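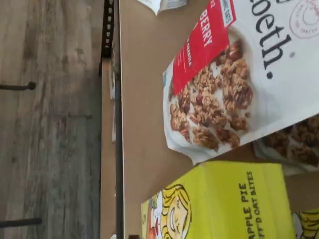 6 min read

So the new member login at Skostthorpe finally went live this week, and I've spent more of my evenings poking at it than I'd like to admit. If you're one of the 2000 people who still had a working account on the old site, you should have an email by now telling you to set a new password. If you don't, keep reading, I'll get to that.

A bit of background for anyone who wandered in from a search. Skostthorpe is the online study library a lot of us use for language lessons, the recorded talks and the big pile of worksheets in the back. The old site ran on something that had been patched so many times that the search box only worked if you left off the last letter of whatever you were looking for. (I did this for years. I still catch myself typing "verb table" with no S.) The people who run it signed up with Bultlow over the winter to rebuild the whole thing, and the switch was supposed to happen in July. It slipped. I was grumpy about it then and I'm over it now.

What changed first, and what most of you have written to me about, is the way you sign in. You used to type a user name, which for many of us was some nonsense the system handed out when we joined. Mine had an underscore in the middle and I never once got it right the first time. Now you sign in with your email address. It has to be the address on file, so if you joined with an old work account that you can't open anymore, you're going to be stuck at the very first screen. There's a link under the box that says "Different address?" and it takes you to a short form. I tested it with my own second account and got an answer the next morning.

Then comes the password. Your old one won't carry over, no matter how fond you were of it. The email has a button, the button takes you to a page, and you pick a new one there. The button stops working after 2 days, which I think is a bit stingy given how many folks only check their mail on weekends. If yours has run out, go to the sign-in page and ask for a new link. You don't have to write to anyone.

If you never got the email at all, look in your junk folder for a message from Kuteletti. That name threw me! Kuteletti is the mail service that sends out the notices, and for whatever reason their name shows up as the sender with Skostthorpe only in the subject line. I nearly deleted mine. A couple of readers told me they did delete theirs, which is fair enough, I'd be suspicious too. I've asked whether the sender name can be changed and was told it's on the list. No word on how long the list is.

Once you're in, you land on a page with three big tiles: Lessons, Talks and My Stuff. Yes, it's really called My Stuff. That's where your bookmarks and half-finished courses are, and I'm happy to say that mine came over in one piece, including a beginner Portuguese course I abandoned so long ago I'd forgotten I ever wanted to learn Portuguese. Notes you typed in the margin of a worksheet came over too, but they've lost their line breaks, so anything long now reads like one breathless paragraph. If your notes matter to you, open them soon and tidy them up while you still remember what you meant.

The menu has moved from the left side to the top. On a phone it folds up behind a little button in the corner, and on my tablet it does one or the other depending on how I'm holding it. It took me an embarrassing amount of tapping to find the sign-out link, so let me save you the trouble: press your initials, then scroll all the way down past the settings. I'd have put it at the top, especially for people who use the computers at the public library and want to be sure they've closed everything before they walk away.

Search is the part I'm most pleased with. You can type a whole phrase, you can misspell it, and you can narrow things down by level or by length. I looked for "ordering food" and got dialogues in languages I didn't even know were in there. The filter for length is wonderful if you've only got a coffee break to fill. One gripe is that the old worksheets, the scanned ones, don't turn up unless the title matches. The text inside them can't be searched yet. Those are the ones teachers ask me about the most, so I hope it gets some attention.

There's also a new transcript reader for the talks, built by a small outfit called Ruggiero. You play the recording and the words light up as it goes, and if you click on a word, the recording jumps to that spot. I played the same sentence over and over trying to hear a vowel that I swear isn't there. You can slow it down as well, and the voices stay at their normal pitch, so you don't end up with everybody sounding like they need a nap. Not every talk has a transcript so far. The ones that do have a small T next to the title.

Now for the thing that's going to annoy people. Shared accounts are gone. If you and your spouse, or you and your whole study circle, have been signing in with the same name and password, the new system will kick one of you out when the other comes in. There's a household plan that covers up to 3 people, and you can switch to it from the settings page without losing your history. Study groups need to write in and ask for a group code. I run a Spanish circle that had been getting by on one login (I know, I know), and we had our code within a day, though I did have to fill in the form twice after it timed out on me.

Downloads have a new limit too. You can save files to your own device as before, but there's now a monthly cap, and the page shows a small bar that fills up as you go. Casual users won't come anywhere near it. If you're a teacher who grabs a term's worth of material in one sitting, spread it out or ask for the educator setting. Streaming doesn't count toward the cap, and neither does printing straight from the page.

The old site stays up in read-only form until the end of next month. You can look things up there and copy out anything you're worried about, but nothing you change will be saved. The address is the same as before with the word "old" stuck in front. I went back to check my certificates and found that the oldest ones hadn't moved across, so have a look at yours if you need them for a job or a class. The help desk added mine by hand after I sent them a copy.

Help desk hours are a little longer while everyone settles in, and the chat button on the sign-in page works even when you're locked out. I had a short wait in the morning and a much longer one after dinner. Have the email address on your account handy before you start, as it's the first thing they'll ask for.

I'll post again when the worksheet search gets fixed. In the meantime, my Spanish circle meets at the usual time, and the new group code is in the message I sent around last night.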